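How a Table Is Made, and Why It Does Not Fall Down

A table looks simple. It has a flat part on top and legs underneath. But a table has to do several jobs at the same time. It has to hold weight, stay level, resist pushing from the side and put up with changes in the air of a room. This page explains how each part helps.

The parts of a table

The flat part is called the top. The long vertical parts are called legs. On many dining tables there is also a frame of narrow boards just under the top, joining the legs together. This frame is called the apron. You can find it by sitting at the table and feeling underneath with your hand. If your knees bump into something before they reach the top, you have found the apron.

Some tables have extra bars near the floor. These are called stretchers. A stretcher connects two legs low down, where the apron cannot help.

Where the weight goes

Put a heavy bowl in the middle of a table. The bowl pushes down on the top. The top bends by a very small amount, too small to see, and passes the push outward to the apron. The apron passes it to the legs, and the legs pass it to the floor. Engineers call this a load path. A load is anything that pushes or pulls on an object.

The thickness of the top matters a great deal. If you keep the material and the width the same and make a board twice as thick, it becomes eight times as stiff. This is why a thin shelf sags under books and a thick one stays flat.

Why tables wobble

There are 2 kinds of wobble, and they have different causes.

The first kind is rocking. The table tips back and forth between two corners. This happens when the four feet do not all touch the floor at once. A stool with three legs cannot rock this way, because three points always rest on one flat surface. You can test this with a small model. Make one stool with three legs of slightly different lengths and one table with four. The stool may lean, but all three feet will touch the floor.

The second kind is racking. The top slides a little to one side while the feet stay where they are, so that the shape of the table changes from a rectangle to a leaning box. Racking is caused by loose joints. Tightening the bolts under the top usually stops it.
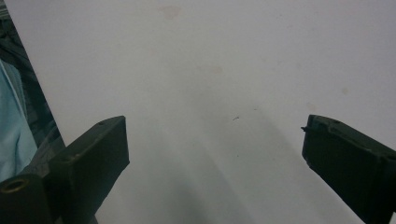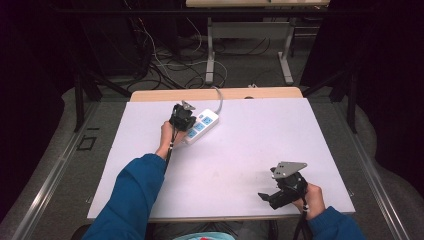
The strength of a triangle

Take four strips of stiff cardboard and join them at the corners with paper fasteners to make a square. Push on one corner. The square folds over easily. Now add a fifth strip from one corner to the opposite corner. The square becomes two triangles and will no longer fold.

Furniture makers use this fact. Inside the corner of many aprons there is a small block or metal plate set at an angle. It is called a corner brace. Together with the two apron boards, it forms a triangle and holds the leg in position.

Wood moves

Wood was once part of a living tree, and it is full of tiny tubes. When the air is damp, the walls of these tubes take in water and the wood swells. When the air is dry, as it often is in a heated house in February, the wood gives up water and shrinks. The change is mostly across the board, from side to side. There is very little change along its length.

A wide solid top that is held too tightly may crack. To prevent this, the maker fastens it with small clips or with screws in long slots. The top can then slide slightly as it grows and shrinks.

Plywood behaves differently. It is made of thin sheets of wood glued together, with each sheet turned so that its grain crosses the one below. The sheets hold each other still.

How a table is tested

Before a new table goes on sale, it may be tested. At the Grinditz workshop, Dionysis Katsaros tests a dining table called the Malhotra. A machine pushes the edge of the top sideways, lets go, and then pushes from the other side. One push each way is a cycle. The first version of the table lasted 2948 cycles before a joint came loose. The second version had larger corner braces and was still firm when the test was stopped after 20 hours.

The result was written down along with the type of glue and the size of the braces. A test is only useful if another person can repeat it.

Try it yourself

You will need 6 sheets of paper, tape and a paperback book. Roll four of the sheets into tubes and tape them closed. These are the legs. Fold another sheet back and forth into narrow pleats and tape it across the tops of the legs. Lay the last sheet over it and tape down the edges. Place the book gently in the center. If a leg buckles, roll a new one with a smaller width, so that the paper goes around more times, and try again.

Words to know

Apron: the frame of boards under a table top.
Load: a push or pull on an object.
Racking: leaning sideways when joints are loose.
Stretcher: a bar that joins legs near the floor.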